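Unit 6: Levers and Mechanical Advantage
Introductory Mechanics, Kastside Technical College

Reading for this unit: course packet, section 9. Problem set due in lab.

A lever is a rigid body that turns about a fixed point, called the fulcrum. The effort is the force applied by the user; the load is the force to be overcome. At balance, effort multiplied by its distance from the fulcrum equals load multiplied by its distance from the fulcrum. Distances are measured at right angles to the line of each force.

Many hand tools act as first-class levers, with the fulcrum between effort and load. When a nail is drawn, the curve of the hammer head rests on the work surface and serves as the fulcrum. The handle is the long arm.
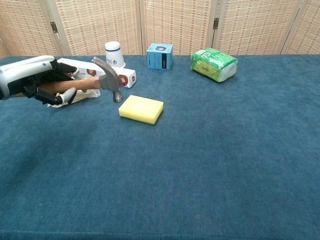 Fig. 2. Claw hammer with wooden handle.

Worked case: the effort is applied 21 cm from the fulcrum and the nail sits 2 cm from it. The ideal mechanical advantage is 21 divided by 2, or 10.5. Friction is neglected. Students should note that the load arm changes as the head rolls – the value holds only for the starting position.

Second-class levers place the load between fulcrum and effort, as in a wheelbarrow. Third-class levers place the effort in the middle, as in tweezers; their mechanical advantage is always less than one.

Units must be shown at every step of written work. Answers without a labeled sketch receive partial credit only. The unit test is held in December.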